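Open Day at Salminen: A Morning With the Rule Book

Posted Saturday, June 28, 2025

We use cookies to improve your visit. Accept | Settings

Salminen opened its robot test floor to visitors this week, and I went mainly to see the procedures. My own shop is writing its first set of rules for two-arm cells, and I wanted to know what a working set looks like.

Ours was a short tour. Each visitor signed a one-page sheet, put loose items in a locker and stayed behind the yellow floor line. The guide carried a stop button the whole time. Anyone on the floor may call a stop, visitors included, and the person who calls it does not have to give a reason.

The rule book came from Jonex, a small consulting firm, and runs to 91 pages. Most of it covers who can restart a cell after a stop. A smaller part covers the table itself - plain background, only the items on the task card, nothing left over from the last job. The card we were shown was for a lunch bag.

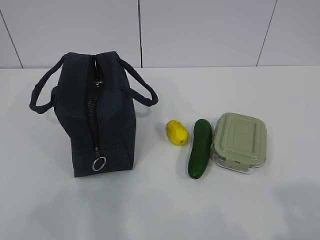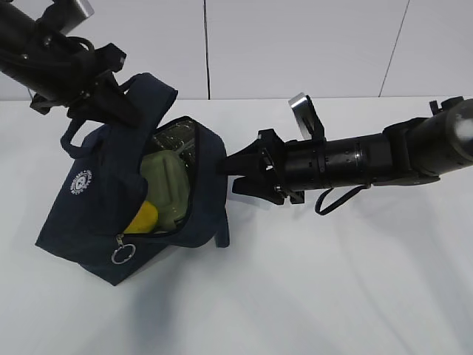
Speed limits are set per task. For soft goods such as fabric, the arms are held to 100 millimeters per second when both are working on the same item. For hard parts the limit is 500. The guide said the lower number was unpopular at first and that they kept it anyway.

Every run gets a line in the log, including the ones that are stopped early. The log had 1,592 lines when we visited. Runs can be marked as failed but can't be deleted. I asked what happens when an operator forgets to fill in the line, and the answer was that the cell won't start again until it is done. The logging software is called Fonik. It looked basic, with large buttons and few menus.

I was less sure about the grip checks. They are done by hand at the start of each shift, and the form only asks for a yes or no. I would want a measured force written down.

A second open day is planned for July, with a session on the Jerkus line, which we did not get to see. Parking is behind the building and fills up early.

14 shares | 3 comments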